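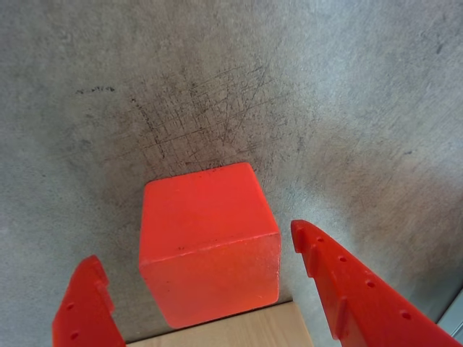 Amanuel Worku had been left 642 pounds, a shed and the contents of the shed. The money went on the roof. The contents took longer. Most of it was his uncle's toy work, from the years when his uncle cut bricks for Rondier and sold the seconds at the Saturday market, and there was a whole tea chest of it under the window. The first thing he kept was a cube, red going on orange, with rounded corners and a few dark specks on it. He put it on the grey top with a bit of pale, grainy wood beside it and went to find the kettle.

Nahom Belay came at eleven with the van.

"Is that all you've done?" he said.

"I've done the shelf."

"You've moved the shelf."

That was true. Amanuel had moved it from the left wall to the right wall and put the same tins back on it. Nahom took his coat off and hung it on the door handle, and the two of them pulled the tea chest into the middle of the floor.

There was an order book on top, tied with string. His uncle had written everything down in pencil. Niskanen, 200 bricks, plain. Niskanen, 200 bricks, plain, paid late. Then a page for a school at Clularero, which had wanted 2,000 pieces in one go and had changed its mind about the colours in June. The word June was underlined so hard that the paper had torn.

"He told me about that," Nahom said. "He was still cross at Christmas."

"What did they change it to?"

"Green."

Amanuel turned the pages. He had spent five summers in the shed as a boy, sanding corners. You did the edges first and the corners after, and if you pressed too hard you got a flat and his uncle threw it in the stove. He was paid by the brick and had never earned much. He remembered the smell of the paint and the radio with its aerial mended with wire. He didn't remember his uncle saying anything in particular. They had mostly talked about lunch.

They sorted until two. Nahom wanted everything plain to go to the Gotance shop, where his sister worked and where they would take 700 if they were clean. Amanuel agreed to that. The chipped ones went in a sack for the stove. The painted ones he wanted to look at, so they went back in the chest, and Nahom said that at this rate they would be here until they were both dead.

"You can take the sack out," Amanuel said.

"I'm going to. What about that one?"

He meant the cube. Amanuel picked it up and ran his thumb over the edge where it had gone pale. He could have been the one who sanded it. So could any of the other boys his uncle had taken on, and there was no mark on it to say. It wasn't in the book either. The book had bricks, arches, half-rounds and a line for pillars, but he had been through it twice and there were no cubes that size.

"He never sold these," he said.

"Perhaps they didn't want them."

"Perhaps."

Nahom carried the sack to the van and came back for the boxes. It had started to rain. They got the last one in under a sheet, and Amanuel locked the shed, then unlocked it again to turn off the light. He put the cube in his coat pocket, where it was too big and knocked against his hip all the way down the path.

"Chips?" said Nahom, starting the engine.

"All right," said Amanuel.

14 shares | 3 comments

Contact | Copyright 2019, all stories remain with their authors | Back to top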